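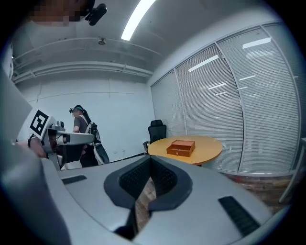 The Skeludar comparison was a trial of hand-held grippers carried out by the Isen workshop, a small group that tests tools for teaching robot arms by demonstration. It set two gripper designs against each other on the same household tasks, with the aim of choosing one for a larger recording effort. Sessions took place in an ordinary office room with white walls and window blinds, and most tasks were done at a round light-wood table. A small wooden box with a drawer and a tiny knob served as one of the test objects. Some of the hand-held tools carried a square black-and-white marker and a small camera on top, and operators could also wear a head-mounted device and a backpack-style rig.

Background

The group was started by Adjoa Darko and Yuzuki Takagi, who had earlier worked on controllers for fixed arms. Their first gripper, the Osei, had short fingers and a stiff trigger. It held large objects well but slipped on knobs and thin handles. A second design, the Custora, used longer fingers and a softer spring. Darko wanted to drop the Osei at once. Takagi argued for a side-by-side test, and the trial was planned in June.

Method

Each operator worked through 16 tasks with both grippers. The tasks included opening and closing a drawer, moving a cup, folding a cloth and placing a lid. The order of the grippers was switched between operators. The target was 3,000 recordings; the finished set held 3,282, counting repeats made after a camera mount was replaced.

Recordings were checked by Ekow Nartey. A recording was thrown out if the marker could not be tracked for more than two seconds — a rule that was later relaxed for the cloth task, where the hand often covered it.

Results

The Custora did better on drawers and lids. The Osei was faster with cups and left operators less tired at the end of a session. Camera angle mattered more than expected, and a slight downward tilt gave a clearer view of the fingertips with either tool. The group chose the Custora but kept the lighter handle of the Osei.

Results were written up by Theophilus Agbeko in February 2024. The report does not cover left-handed use.

Related articles
Osei gripper
Fingertip materials
Camera mounts for hand tools
Marker tracking

Contact the editors | Copyright Isen workshop | Back to top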